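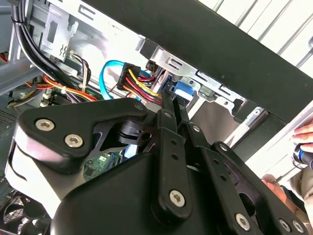
4.3 失效分析:线缆钩挂与错误定位

在4.2节的拆卸试验中,我们一共记录了3,667次进入机箱内部的动作,其中353次没有正常完成。大多数情况比较简单,例如手指没有到达目标位置,系统退回后重新尝试即可。本节只讨论36次比较严重的事件,它们都导致控制器触发保护性停止,需要操作员到工位上手动恢复。试验在Skumalcombe的拆解工位进行,控制软件为Gollari,夹爪的力矩估计由Tahiri模块提供。

我们按照停止前最后两秒的力信号和腕部相机图像,对这36次事件做了人工分类。分类由两位作者分别完成,意见不同的时候请Uwe Kleinschmidt复核。结果分为两类:第一类是线缆钩挂,共26次;第二类是目标定位错误,共10次。两类事件的力信号在开始阶段很相似,所以只看力的大小很难区分它们,这也是原来的恢复程序经常选择错误动作的原因。

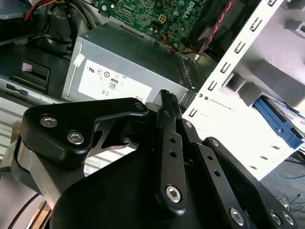

目标定位错误的主要来源是机箱内部的重复结构。Gollari在接近阶段使用局部边缘特征来修正手指位置,这种方法在特征唯一的地方表现稳定,但是当几个外形相同的特征以相等间距出现时,匹配结果可能移动一个间距,而匹配得分几乎不下降。驱动器支架就是一个典型的例子:金属板上七个矩形槽排成一列,形状十分接近。在10次定位错误中,有七次是手指向相邻的槽靠近,然后压在槽边的金属上。力超过门限以后系统停止,但是操作员从监控界面上看到的状态仍然是“已对准”。我们认为这个状态提示本身也是一个安全问题,因为它会使操作员对夹爪的实际位置产生错误的判断。

其余三次与重复结构没有关系。检查日志以后我们发现,相机外参在更换夹爪手指之后没有重新标定。这个错误属于操作流程的问题,后来在启动检查表中增加了一项,本文不再详细讨论。

线缆钩挂的过程更复杂。手指连杆上有孔和突出的螺钉头,连杆之间的间隙随开合角度变化。当手指在张开状态下进入机箱时,较细的线缆可能滑入间隙;手指闭合以后,线缆被夹在两根连杆之间。此时如果夹爪沿原路径退出,线缆就会被拉紧。原来的恢复程序恰好规定“停止后沿进入方向后退”,因此在26次钩挂事件中,有九次在恢复阶段出现了比第一次接触更大的拉力,其中两次把连接器从主板上拉脱。

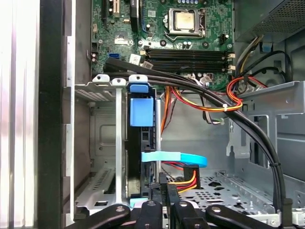
图4 打开的台式机机箱内部(腕部相机)。左侧为驱动器笼,一根浅蓝色SATA数据线从硬盘托架中部向右引出;右侧的黑色SATA数据线向下弯折,并由白色扎带固定。

线缆的约束方式对结果有明显影响。没有固定的线缆在被接触时可以移动,力的上升比较慢,系统通常有足够的时间停止。用扎带固定的线缆只有很短的一段可以活动,在这样的位置附近,力会在很短的时间内上升。图4右侧的黑色数据线就包含这种固定点。我们在离线重放中比较了两种情况,发现同一个力门限不能同时适用:门限较低时,正常的轻微接触也会造成停止;门限较高时,固定线缆受到的拉力已经过大。

根据以上结果,我们对恢复程序做了三处修改。第一,停止以后不再立即后退,夹爪先保持位置,并把关节力矩降低。第二,手指重新张开到进入时的角度,然后检查力是否回到接触前的水平,如果没有回到,就禁止任何自动运动。第三,后退以小步进行,每一步之后再次比较力的变化。对于定位错误,我们在匹配阶段加入了一个唯一性检验,当相邻候选位置的得分太接近时,系统请求操作员确认。

需要说明的是,这些修改还没有解决监控界面的问题。在Bovley的一次补充试验中,界面显示“等待”,而第二步的张开动作已经开始。虽然张开速度很低,操作员仍然可能在这个时刻把手或者工具伸到连杆附近。因此我们规定,恢复程序的每一个运动步骤都必须由使能按钮触发,松开按钮时运动立刻停止。这个规定增加了每次恢复所用的时间,但是在目前的阶段我们认为是必要的。
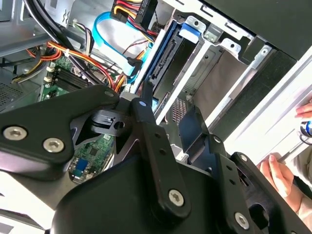

4.4 修改后恢复程序的验证

验证试验使用与4.2节相同型号的夹爪和相同的力门限。为了使两组结果可以比较,线缆的初始布置没有做整理,只在每次试验之前检查连接器是否完全插入。试验从九月开始,先进行人为设置的钩挂,再进行正常的拆卸任务。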